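August, after ten at night

I did not write for many evenings and now I must put several things together. The kettle is broken again in our corridor, so I made tea in Maricica's kitchen and carried it back across the yard with a saucer on top. It is cold already. Never mind.

The big news first. We are staying with the pick and place task. For most of the week I thought we would change to the sorting of bottle caps, as the Tunstead team did last year, because it is easy and the judges like colors. Saqib was for the caps. I was for the caps also, two days ago, I must admit it. Then Maricica said at the table that if we change now we lose the whole summer of work for a thing that a toy could do, and she said it very quietly and continued to eat. So we voted and it was three for staying, with me changing my side in the middle of the vote. Saqib called me a weather vane. I had to look up the word. I think it is fair.

So, the task: a tray with foam in the bottom, small parts lying or standing on it, and the arm must take a part, bring it to the place and release it without throwing it. The rules of the competition say the part must be under 70 millimeters and the team must choose it themselves and defend the choice in the report. We chose a spring pin. It is a stupid part to choose. It is round, it is shiny, and it has a spring on the lower end which gives when you press, so the fingers think they have closed when they have only squeezed the spring. But our teacher, Mr. Orakzai (Saqib's uncle, which we all pretend not to know during the lesson), says a stupid part makes a good report. He has a lot of such sentences.

What I did today. I came to the lab at eight, and the door was still locked, so I sat on the stairs and read the chapter about friction from the Bukhari book. I understood the first half. The second half has the long formulas with the cone and I will need to read it again with a pencil. One thing I could use right away: when the two fingers are not parallel, the part is pushed out of the grip, like a wet cherry stone between your fingers. I thought about this for a long time on the stairs. Our fingers are printed, and we printed them in two evenings with two different settings, and I never measured if they are the same.

They are not the same. When the door was open at last I took the caliper, and one finger is thicker at the base. Not by much, but when the gripper closes, it closes first at the bottom and only later at the top. This explains at least a part of our bad results from the week before. I was happy and ashamed together. Happy because I found it, and ashamed because I was the person at the printer both evenings.

I put a piece of tape under the thinner one. Maricica says tape is not engineering. I said it is engineering until the new finger is printed. She has ordered the printer time for tomorrow afternoon, between the drama club, who are making crowns, and the small children's course. I am not sure we will get the full time. The drama club always has one more crown.

After that we did the trials. I want to put down the way we do it, because I will forget, and in the report I must explain it in nice words. One person sits at the computer and starts the program. One person sets the part and then takes away the hands and says "clear" loudly. The third one writes. We change after every set of five, so that nobody gets lazy, and so that nobody has always the boring job. The writing one is not allowed to talk to the other two about what will happen. This was my idea and I am a little proud of it. Before, Saqib would say "this one will drop" and I am sure that my hand was writing the drop before the part had dropped.

With the tape, the first set was good, the second was good also, and in the third set something went strange. The arm came down in a slightly wrong place every time, always to the same side. We checked the program, the cable, the base screws. Maricica found it in the end: somebody had moved the tray when cleaning, and we had put it back by eye. By eye! We have a drawing with the position on it, it hangs on the wall with two magnets, and all three of us had put our cups in front of it. Now there is a strip of tape on the bench at two sides of the tray. More tape. She did not say anything this time, but she looked at me.

I had a small quarrel with Saqib about the speed. He wants to make the closing faster, because the points for time are many and Roltitz (the team, I mean, not the town) had a very fast arm in the spring round. I want it slow until the new fingers are there. He said I am afraid. I said yes, of course I am afraid, the spring pins come in a small bag, and each time one flies under the cabinet we spend ten minutes on our knees with the phone light. In the end we agreed like this: slow closing tomorrow, and the day after he can have one set with his speed, and the number in the notebook will decide. He shook my hand in a very official way. Then he ate my apple.

The board also needs a word. Saqib soldered new wires on the red one last night at home and he is pleased with it, and I think it is really cleaner than mine was. But one end he left bare and he says he knows which one it is and what it is for. I asked him to write it on a paper. He said it is in his head. I wrote it on a paper myself while he explained, with the colors: the yellow with the green, the black, the red. The paper is now in the notebook, glued. If he is ill on the competition day, I don't want to stand there with his head missing.

Something nice: a teacher from the Bedavia school visited in the afternoon with two of her students, and they will have a team next year. They were very shy. One asked me how long it took until the thing moved the first time. I told the truth, that it took us from autumn to the end of winter, and most of that time we waited for a part which came with the wrong thread. The girl wrote this down. I hope I did not take away her courage. Afterwards she asked if she could press the button and I let her, and the arm went to its home position with its usual noise, and she laughed out loud. I remember that feeling quite well. I believe I also laughed, and Saqib jumped back and hit his elbow on the shelf.

Money: we have 171 left after the last order. The new bag of pins, the roll for the printer, and then the train tickets, which the school pays only one way. I don't understand the logic of one way. Maybe they hope that we win and stay there. Maricica made the table with the costs and I checked it and found one mistake, to our advantage, so I bought three rolls with poppy seed on the way home and counted it as a team expense. I will tell them tomorrow.

The report must have 1,000 words at the least and I have the introduction and a half of the part about the gripper. My English teacher will read it before we send it. She already marked the introduction and says I use "very" too much and that "the gripper is very sensible" is not what I want to say. I wanted to say sensitive. In my language it is the same word almost. I left the paper on my desk and every time I see it I become red.

For the gripper part I still have to describe the pin. This is harder than I thought. I wrote "a pin with a hole and a spring" and it is correct and it says nothing. What should the reader know? That the hole goes across, near the upper end, and that the top is rounded, so there is no flat place to push from above. That the coils sit low, and become a bit wider at the base. So the fingers should take the part higher, over the spring, but not so high that they slide off the round top. Between these two there is a short piece of plain metal, and this is the whole of our target. When I put it like this, I understand myself why we had so many drops in June. I should have written the report first and built the thing after.

I talked on the phone with my mother during dinner. She asked if I eat, I said yes, poppy seed rolls, and she was silent for a moment. She sends greetings to Maricica, whom she likes more than me, I think. My brother wants to know if the robot can open a beer. I said it cannot even hold a pin every time, and he said then it is like him in the morning.

For tomorrow:
read the friction chapter again, with pencil
new finger, measure BOTH before mounting
ask Mr. Orakzai for the key, so that I don't sit on the stairs
wipe the foam, there are small bits on it
two sets slow, Maricica writes
charge the laptop at night and not in the morning!!

It is late and the neighbor is playing his guitar, the same four notes. I still want to glue today's picture on this page, and then I sleep. I keep thinking about the tape under the finger. If the new finger prints well I will keep the old one in my drawer, I have got used to it.
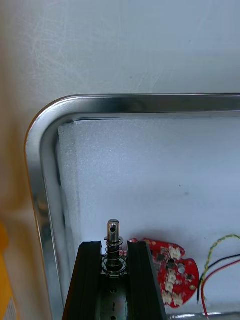 Our pin between the two fingers, with Saqib's red board and the wires on the foam.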